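3. The Sorting Exercise

Our spring course asks each student team to teach a pair of arms to handle the sort of small electrical parts that most of us pick up without a second thought. The exercise, which we call Birkivness after the shared code folder it grew out of, ran for 8 weeks, and by April the teams had logged 3,770 attempts between them. We kept 3,248 of these for training and set the rest aside for the final comparison.

3.1 Wires

Wires came first, and they humbled everyone a little! A harness bends differently each time it is set down, so we asked the teams to grip at a sleeve wherever there was one – it gives the fingers something firm to close on, and the loose ends can curve as they please. 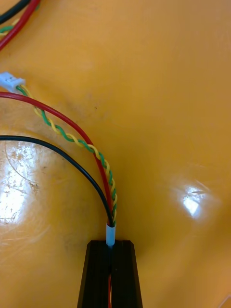
3.2 Solenoids and boards

Solenoids are friendlier, being stiff, but their plungers and springs stick out at awkward angles, and a shiny bin throws back a good deal of light. Thịnh Diệp, who led team Zomura, suggested sharing a bin between solenoids and the red circuit boards, so that the students would have to think about which part to approach and from which side.

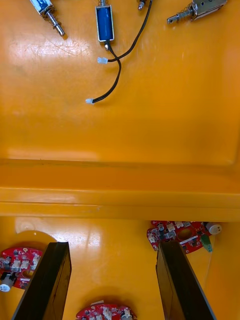 3.3 The full table

For the last stage we brought everything together, with yellow bins on both sides and a steel tray lined with white paper in the middle. Teams Tundia and Dong were both fond of this stage, and so, we admit, were their instructors.

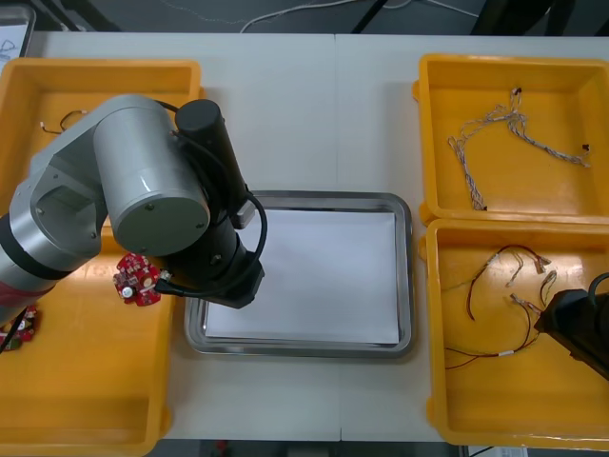
Figure 4. Table layout for the final stage, with the tray between the bins.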